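Section 9: Battery Sorting Task, Set-up and Run Procedure

Sorkard Student Robotics Club, Team Handbook
Revised 12/7/20

9.1 Purpose

Teams use this section to prepare the two-arm cell for the battery sorting task. It assumes that homing (Section 7) and gripper calibration (Section 8) are complete and signed off in the logbook.

9.2 Before powering up

1. Confirm that the e-stop is released and within reach of the operator.
2. Inspect every cell for dents, leakage or torn wrapper. Place rejects in the recycling tub at the door. Do not return them to the kit.
3. Check that cables on both arms hang clear of the table surface through full wrist rotation.
4. Place the open bin on the tabletop, inside the reach of the arm that will use it.
5. Scatter the batteries by hand. Do not line them up. Cells may touch or lie across one another.

CAUTION: Keep coins, keys and loose fasteners off the table. A metal object bridging both terminals can short a cell.

9.3 Approach and grasp

1. Load profile 811 from the Natden controller menu.
2. Set approach speed to 500 mm/min.
3. Bring the gripper in low over the table with the fingers nearly closed, then open to grasp width above the selected cell.
4. Where cells are piled, take the uppermost one first. Pulling from underneath will roll the others.
5. Align the fingers across the barrel of the battery, never end to end.
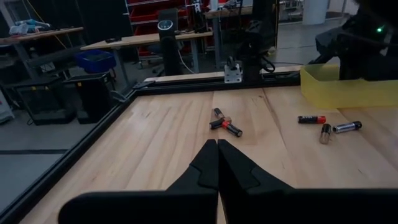 Reader comment on 9.3: Step 5 works for single cells, but on piled ones our team kept clipping the neighbour on the way down. We got better results by turning the wrist before descending and then dropping the approach speed again for the last bit. Could that go in as its own step?

Response: Accepted. Add step 3a: "For piled cells, complete wrist rotation at hover height before descending." The approach speed may be lowered at the team's discretion. It may not be raised.

9.4 Two-arm operation

1. Assign each arm a side of the table in the Salix task file. The default boundary is the table centreline.
2. Start both arms from the raised position.
3. Allow only one arm at a time to cross the boundary. The second arm holds until the first has cleared.
4. If the arms stop on a proximity fault, press HOLD, jog the right arm up first, then the left.

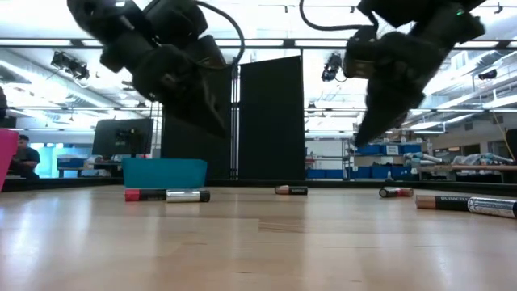 5. Resume from the last completed pick. Restarting the task file from the top clears the score counter.

NOTE: Glare from overhead lights on the tabletop can cause false detections. Adjust exposure in the vision menu before changing any threshold values.

9.5 Shutdown

1. Park both arms and wait for the drives to disengage.
2. Remove all cells from the table and bin and return them to the kit, terminals covered.
3. Record the run, the profile number and any faults in the logbook.
4. Switch off at the wall. Leave the controller in standby only if another team is booked directly after.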